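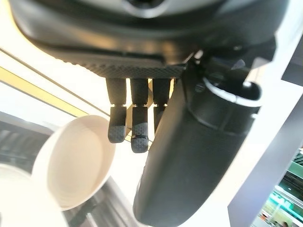
The hand from the wrist camera, with the bowls behind it.

I've spent most of January collecting examples for the bowl task, and a few people have asked what that involves day to day, so I'm writing it down while it's fresh.

The job is to guide the hand through picking up a bowl and putting it down somewhere else, over and over, while everything gets recorded. One go from start to finish is an episode. The target for this round is 800 good ones. The full set, across all the tasks at Pellthorpe, is meant to reach 4000 by the time Shaohua Qian starts the long training run.

On a decent day I get through 122 episodes, and that was my best so far. Mornings are quicker. After lunch my grip on the controls gets lazy and I start throwing more away.

Bowls are awkward. A box has flat sides and you can squeeze it more or less anywhere. With a bowl you want the fingers inside the rim and the thumb outside, or the other way round, and you have to pick one and stick to it. I was mixing the two in the first week. Shaohua looked at the early results and asked me to keep to one grip for the whole of this round, so a good chunk of that week is now in a folder called "old grip".

The wrist view is the one I check most when I'm going back over the recordings. The thumb takes up a lot of it and often covers whichever finger is behind it, so I can't always tell from that view alone how the grip is going. Strong light behind the hand makes it worse. The fingers go dark and the background goes white. I used to delete those episodes. Heledd Lewis told me to keep them, as the model will have to cope with bright light sooner or later, and to tag them instead. I've been writing "backlit" in the notes column.

Things I now do before each batch:

Move the bowls. If they start in the same spot every time, the model learns the spot.

Tilt one of them now and then.

Leave the failed grabs in if I recovered from them within the same episode. Bin them if I had to reach in myself.

We name the datasets after nothing in particular. Illura was the cups, Shen was the cutlery, and this one is Flakska. I'm past 600 and should finish before the end of the month if the controls behave. After that it's plates, stacked, and Heledd wants a second person on the controls for half of them so it isn't all my habits going in.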